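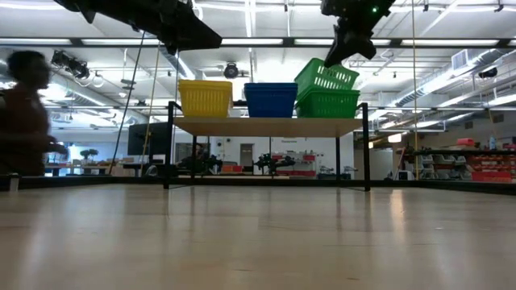 Two grippers above the basket shelf at Drasari.

Shanthi Roy scores a sorting run by what is left on the shelf. Her method, Ploris, gives each basket a single score from 4 trials.

"We used to grade every motion," she says. "People disagreed too much."

With the new scoring, two graders agreed on 50 of 50 runs. Tilted baskets are still the hard part — 8 of 31 were scored by hand in April. 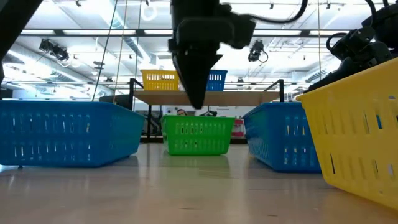

Baskets on the table and on the shelf behind.

Roy wants to try lids next.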